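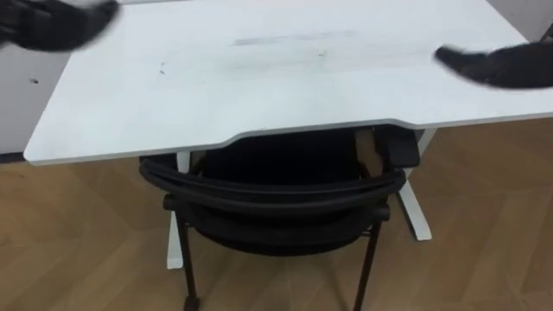
Home Ask Browse topics Clubs Help Log in

Topic: Robotics clubs and school projects > Two-armed robots > Teaching by demonstration

Our club robot wipes the same bit of desk over and over. How do we get it to cover the whole top?

Hi all, first post from the Lavness after-school robotics club! We've got a two-armed robot and this term's project is desk wiping. The left arm steadies the cloth, the right arm does the sweeping, and we teach it by steering the arms ourselves and recording each go. We then train on the lot and let it have a try on its own.

We've recorded 77 goes so far and it's brilliant fun, but it has picked up a habit. It does a lovely sweep near the middle at the back, then goes back and does exactly the same sweep again, whatever marks are on the desk. The front corners never get touched. The desk is one of those white ones with a dip in the front edge for the person sitting there, and when we do get it to come forward, the cloth tends to drop off into the dip.

We take it to the Somness schools day in May and I'd love it to manage at least one mark that isn't in its favourite place. Is it simply that we need more recordings? Someone at another club said 1000 and the whole group groaned.

Posted by lavness_club_lead

3 replies, oldest first

tinwhistle
Yes, more data. We did loads and it got better.
Helpful? Yes / No

Ketilsson_Robots
Oh, I love this project, we did nearly the same thing last year with a whiteboard! Please don't go off and record 1000 of anything yet. Have a look at what's in the ones you've got first. When we played ours back quickly, one after another, it was a bit embarrassing: nearly all of them began with the arms in the same position and the pen mark in the same place, so of course the robot learned a place and took no notice of the mark.

What worked for us was a grid. We split the board into 10 patches on a sheet of paper (the paper stayed on the wall, the board was left plain) and whoever was steering had to pick the next patch on the list, put a mark somewhere in it, and clean that one mark. Change the starting pose of the arms a bit each time too. Our younger ones were far better at this than the older ones, who kept drifting back to the easy patches!

Look at your marks as well. On a white top a faint grey smear hardly shows from the head camera, and a person steering will often clean it from memory. If you can't see it on the recording, the robot can't either. We switched to a whiteboard pen in a strong blue and the difference was huge. Go back to faint marks later, once the bold ones are going well. Also, check whether your desk has any old scuffs that won't come off. If it does, leave them alone in every recording, or the robot may decide that scrubbing at a scuff is the job.

For the dip, I'd have the left arm hold further back and sweep sideways along the front edge. Pulling towards the front is what drops the cloth. And is your chair pushed in or pulled out when you record? Pick one and stick to it for now, or else mix it properly. We had a stool that wandered about and the robot got very confused whenever it was missing.
Helpful? Yes / No

Marked as most useful by lavness_club_lead

dasach_tech_room
Agree with the grid. I run the Dasach group and would add: keep 2 patches out of your recordings altogether and only use them for testing. If it can clean a mark there, it has learned to look. If it can't, you know before the schools day and can record those patches as well.

One small thing, slow down when you steer. Our lot whipped the arms across so fast that the grippers were just dark smears in the pictures. Slower goes gave us smoother wiping and far fewer knocked elbows. It does make for a long afternoon, so swap drivers often and have biscuits.
Helpful? Yes / No

Comment from lavness_club_lead: Thank you both, this is great! Played ours back at lunch and you're right, it's nearly all back and middle. Grid is drawn, blue pens are on the shopping list, and the group has already started arguing over who gets the front corners. Will try the sideways sweep first.

Contact us | House rules | Privacy | Back to top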